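Flira Grip Pads, set of 4, long-term review

Verdict first, for those of you reading on a phone beside a stopped cell: buy them, throw away the instructions, and keep the old pads in a drawer until Friday.

Our cell does one thing. It picks up a blue network cable by the plug and pushes it into a socket, all day, with the patience of something that doesn't get paid. The cell came from Kornico with smooth fingers and a brochure full of confidence. The smooth fingers held the plug beautifully until the plug met any resistance, at which point they held the place where the plug had been.

So, pads. Flira sells them in sets of 4, with a strip of adhesive and a folded sheet that covers seven languages and no useful information. The sheet says to "apply to clean surface." It leaves out that the surface has to be cleaned with alcohol, left alone, and then not touched by the person who just cleaned it. I was that person. My first set lasted one afternoon.

The second set went on properly. I trued them up with a steel rule, closed the fingers on a scrap plug, and left the whole thing clamped over lunch. Then I re-taught the grip height, which the sheet also skips. Pads take up room, and a taught point that was right for bare fingers is wrong for fatter ones.

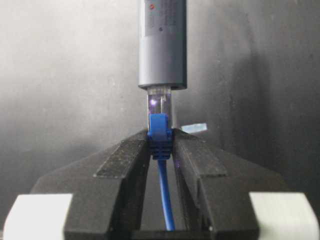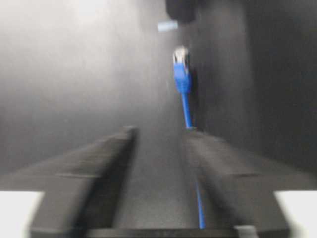

Blue cable, black fingers, and in the first one the plug up in the clear socket.

Reviewed by the cell technician, Membridge test bench

On to the numbers. Flira claims 2000 cycles before replacement. I got 600 before the plug started to twist a little on the way in, and I'd call that the honest end of the set's life. You can squeeze more out by raising the grip force, and I did, and then I spent an evening replacing plugs with dented boots. Leave the force where it was.

Cleaning is easy enough. A dry brush at the start of the shift gets most of the lint out of the texture. Solvent is a bad idea once they're stuck down, as it creeps under the corner and the pad starts a slow walk toward the fingertip. Check the corners with a fingernail. If one lifts, replace both sides, or the plug will sit off center and you'll blame the socket for a week like I did.

I also tried the Mulcahy pads, which cost less and smell like a bicycle shop. They grip harder out of the bag and leave black smudges on everything. Fine if your parts are black. Ours are blue.

Complaints: the adhesive strip is cut slightly shorter than the pad, there's no alignment mark, and the bag can't be resealed, so the spare set collects dust before you ever use it. I keep mine in a sandwich bag with the date on it.

Four stars. I'd have gone to five if the sheet had mentioned alcohol in any of its seven languages.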